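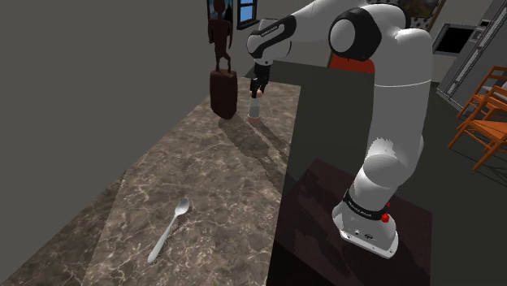 Contents | Previous chapter | Next chapter | Exercises | Glossary

Chapter 6
Working Rules for a Robot Arm Near Household Objects

By the Ollness course group
Revised in August

In Chapter 5 we treated the arm as a machine alone. We asked how far it can reach and how exactly it can return to a point. In the present chapter the arm is put to work beside ordinary things, such as spoons, bottles and ornaments, and we ask which rules it must follow there.

A rule, in the sense of this book, is a sentence that can be checked. "The arm should be careful" cannot be checked. "The gripper opens only when the object rests on a surface" can be checked, in a simulator or on a real bench. Students often find it difficult to move from the first kind of sentence to the second, and for this reason the chapter gives much space to the wording of rules.

6.1 Three distances

Before any program is started, the operator writes down three distances. The first is the clearance, meaning the smallest gap allowed between the moving arm and any object that it is not asked to touch. In the Oltanberg exercises the clearance is 91 millimeters for tall objects, which can fall over. The second is the lift height. The third is the edge distance, measured from the place where an object will be put down to the nearest edge of the counter; we use 200 millimeters.

These values are course values. A workplace must set its own, after its own risk assessment, and must follow the law of the country.

6.2 Simulate first

Every new task is run in simulation before it is run on hardware. The model must contain also the objects which have no part in the task. A statue standing next to a bottle changes the path of the wrist, even if the program never mentions the statue. In the Tronon task set, which has 389 short tasks, students are asked to list such neighbors before they plan the grasp.

A simulated result is evidence about the plan. It says less about friction, and it says nothing about a worn finger pad. Section 6.5 returns to this question.

6.3 What is recorded

For each run, keep the version of the program, the three distances, the name of the object, and the reason for any stop. A stop is recorded even when the operator thinks it was a false alarm. The Espinoza log sheet at the end of the chapter has one line for each run, and it should be filled in before the next run begins.

Contact: Ollness Course Texts, Reader Desk | Copyright Ollness. All rights reserved. | Back to top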